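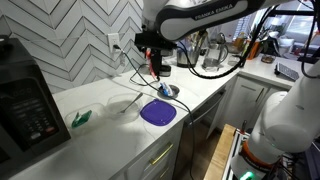 Counter Corner: the microwave end

Hello again from the kitchen! Last month I asked what part of the house you'd most like to get under control, and 203 of you wrote back, which floored me. Counters won by a mile. So October is counter month here at the Wukham Home Letter, and I'm starting with the stretch beside the microwave, where everything in my house seems to land.

I love a pale countertop with a bit of gray veining, and I'm still a little smitten with chevron tile (yes, I know, all those grout lines). But a light counter shows every last thing you leave on it. A packet, a spoon, a cord – they all look twice as busy against white.

Clear plastic containers are my favorite fix. I've tried the pretty opaque kind, the Jirnix ones with the bamboo tops, and I forgot what was in them within a week. With clear ones I can see there's a packet of something in there, and I use it up. Mine came from the bargain shelf at Benedetti, 11 dollars for the set, and the rectangular one gets the most use by far. Round ones waste a bit of space in a row, but they're so much nicer to get a spoon into!

Then there are cords. If your outlet is up on the backsplash, try not to let the cord run across the counter and over the front edge. I caught one with my sleeve in the spring and pulled a full sugar bowl down with it. Now mine goes along the back, with two little adhesive clips, and any extra length gets a twist tie.

Last thing, the top of the microwave. I'm guilty too. Check your manual before you stack anything up there, as some models vent through the top, and give it a wipe while you're at it. Mine was horrifying.

Lids are next time. I have a purple one that fits nothing I own, so send me your lid stories, please!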